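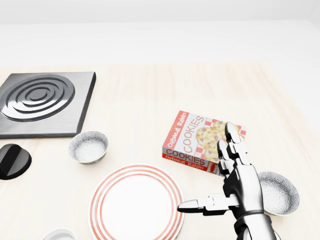
Semeniuk wrote in to say the reader woke up fine but sat at "Pairing" through an entire lunch, and could the manual please mention the side switch. It can. It's in step 3.

4. Setting up your Merkport e-reader

Before you start, charge the reader until the light next to the port turns green. A new unit takes 2 hours. The battery icon will claim to be full well before then. It is an optimist.

1. Hold the power button for 4 seconds. The logo appears, goes away, and comes back. Let it.

2. Choose a language. There are 17, and the list is in no order we have been able to explain.

3. Slide the side switch toward the top of the reader. Pairing only works in this position. With the switch down, the screen says "Pairing" anyway.

4. On your phone, open the Harnia app and tap Add Reader. Type in the 8-digit code from the reader's screen. The code has no letters, so anything that looks like an O is a zero.

5. Pick your home wireless network and enter the password. The keyboard is slow. Type one character, wait for it to show up, then type the next.

Note: If you bought the Prerley edition, skip step 5 for now. It downloads an update over the phone first and restarts by itself, sometimes twice.

Caution: Do not press the reset pinhole while an update is running. The reader will recover, but your bookmarks won't.

Caution: Use the cable that came in the box. Other cables fit, and some of them charge.

If the page still shows a faint copy of the last one, open Settings, then Display, and tap Full Refresh. The screen will flash black. Page margins and font size are covered in section 5.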